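Coffee or tea drops on a cream table, and the seam between the two sections

Posted in Cleaning & Stains by Catrin Pumphrey

We have two cream tables pushed together to make one long one in the work room. The tops are smooth and matte and they show everything. People bring drinks in and by the afternoon there are brown drops on them. I usually go over them with a damp cloth, but on Tuesday I found a faint tan ring left behind after I wiped. What should I be using? I also want to know how to keep liquid out of the join, where the two sections meet. I can't move them apart on my own. 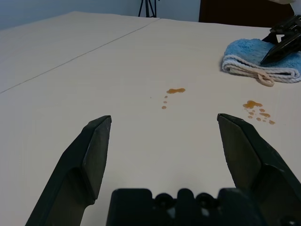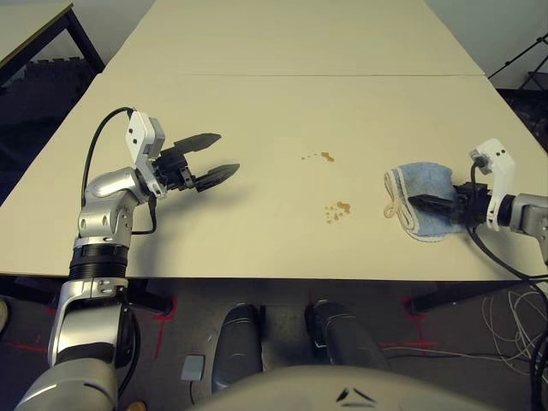 I don't know what the tops are made of. They came secondhand with no label. I have dish soap, white vinegar and a tub of baking soda in the cupboard, and I would like to stay with those if I can. I tried a spray called Caltix once on a different table and it left a haze, so I'm not keen to use it again.

2 replies

Gwion Harries
Blot first. Lay a folded towel on the drops and press straight down, then lift it. If you wipe right away you spread a small drop into a big thin one, and the thin edge is what dries into a ring. After that use warm water with a little dish soap, wipe, then wipe again with plain water and dry it.

For the ring you already have, mix baking soda and water into a paste, put it on with a fingertip and leave it for 8 minutes. Wipe it off without scrubbing — baking soda is mild but it can still dull a finish if you lean on it. Try it near a back corner first.

On the join, always wipe away from it. If something does get in there, run the edge of a dry cloth along it. I wouldn't fill it if you ever plan to separate the tables. A strip of clear tape over the top works, but change it when the edges start to pick up dirt.

Redden2332
just use a magic sponge, takes 2 seconds. never had a problem with mine and its white. or get coasters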